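Veronica Rusu starts every Tuesday on her knees, looking up at the underside of a cable. "People love watching the grippers, and so do I, but the cables tell you how the week went," she says, and she's already laughing, because she knows how that sounds.

The cell she looks after at Dobre has two arms working across one small table, and she can talk about it for as long as you'll let her. Her check takes 31 minutes if all goes well. She slides each sleeve through her fingers from the base to the wrist, feeling for flat spots, then goes over the screws on the gripper brackets (2 turned up loose in November, and she was thrilled to catch them!).

We use cookies to remember your settings. Accept | Manage preferences

The part she enjoys most is setting the slack. Too little and the wrist tugs at the end of its reach; too much and the sleeve sags onto the work.
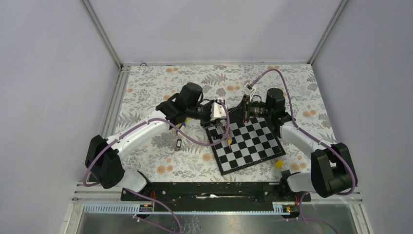 Godelieve De Smet would clip the sleeves much closer to the links and live with a shorter reach, and she told Rusu so on her first morning in the cell. They still argue over it at lunch.

"She has a point when both arms are in the middle," Rusu says. "But I want that wrist to roll all the way around. It's such a lovely motion!"

After the cables she runs both arms through 10 slow cycles with her hand near the stop button, listening to the elbows. Then she writes up the log and lets the morning shift have the table.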